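We got to Plurngate a good hour before check-in, because Zodwa drives like the A-roads are closing behind her, and the woman on reception (Zinhle Gumede, according to her badge, and an absolute gem) took one look at the three of us and our bags and put us in the lounge with a pot of tea and a plate of shortbread. I could have stayed in that chair until Tuesday.

So, the rooms. My sister Thandeka had booked the Hennessy for herself and Zodwa, and I was next door in the Kilto, the cheaper of the two. I'd braced myself for a cupboard with a sloping ceiling. It does have the sloping ceiling! But it also has a window seat deep enough to lie down on, a bed I needed a small run-up to get into, and a view straight down the walled garden to the river. The wallpaper is a faded green with birds on it and somebody has patched it behind the radiator with a piece that doesn't quite match. I liked that more than I can explain.

The Hennessy is the grand one. Four-poster, two armchairs, a dressing table with a triple mirror, and a bath standing in the middle of the bathroom floor like it's waiting for a bus. Thandeka filled it to the top on the first night and then complained that the water ran lukewarm for the last few inches. Mine was a shower over a short bath and it was piping hot the whole weekend, so I kept fairly quiet at breakfast.

The tea things deserve a mention, as I am my mother's daughter and I check the tray before I check the bed. Proper leaf tea, a little jug of real milk in a fridge down the corridor (help yourself, any time), and decent-sized mugs. No UHT pots anywhere. 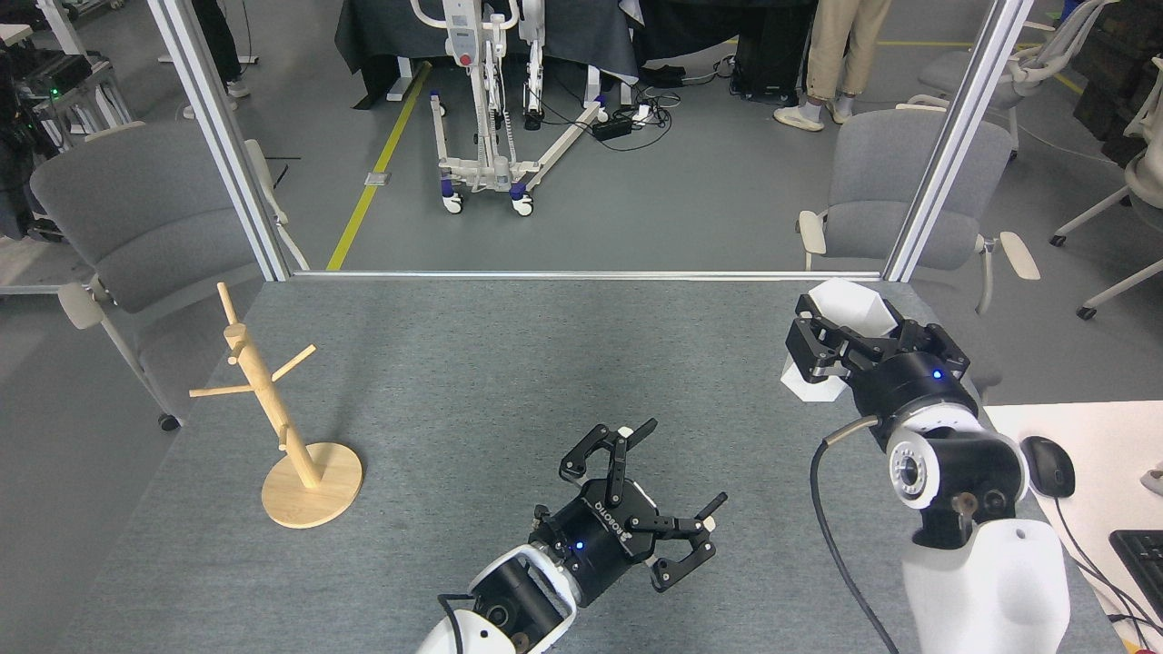
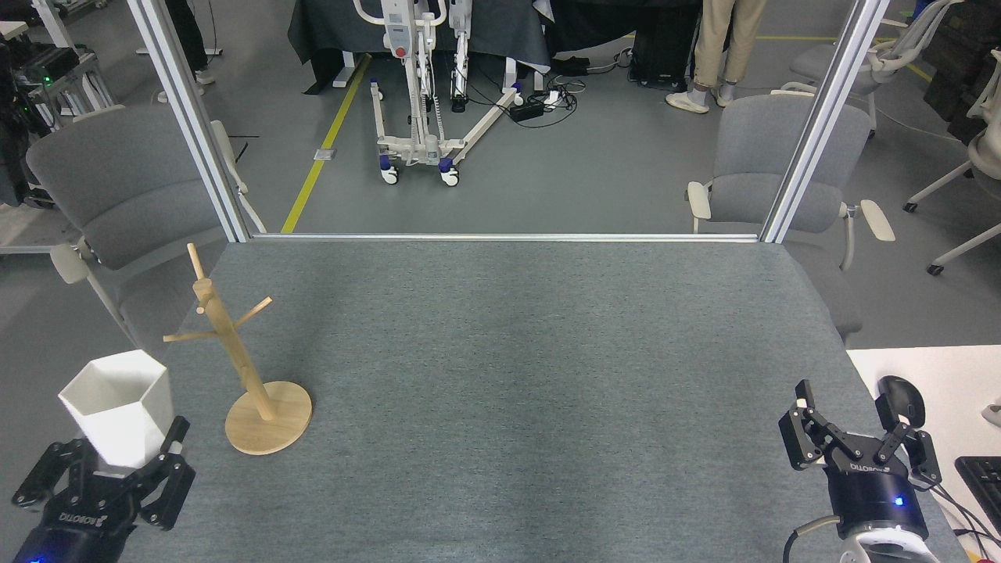 Wooden mug tree, pale finish, short pegs

Anyway, dinner. We ate in both nights, as the nearest pub is 12 miles off and none of us wanted to be the driver. The dining room only has a few tables and you're asked to choose your main by four in the afternoon, which felt a bit school trip until the food turned up. I had lamb shoulder on Friday and a leek tart on Saturday and I'd go back for the tart. Zodwa had the fish both nights and wouldn't let anyone try it. The wine list starts sensibly and then climbs to a bottle at £200, which we passed round the table to look at (the list, sadly, not the bottle).

On Saturday morning we did the house tour with Ximeng Fan, who looks after the library. There are 4000 books in there and you're allowed to borrow them while you're staying, you just write the title in a ledger by the door. I took a detective novel up to the window seat and read 40 pages before falling asleep with my shoes on. The tour itself is free for guests and lasts an hour, longer if Thandeka is asking about plasterwork.

Grumbles? A few. The Wi-Fi gives up at the top of the stairs. The floorboards outside the Kilto creak like a ship, so I knew exactly when everyone went to bed. And breakfast finishes at half nine on a Sunday, which is cruel.

We booked through Pidosham and the price was the same as ringing up direct, so next time I'd ring, and I'd ask for the Kilto again. Zodwa is already making noises about going in July when the garden's open in the evenings. I've said yes, as long as I can drive.

Precious Modise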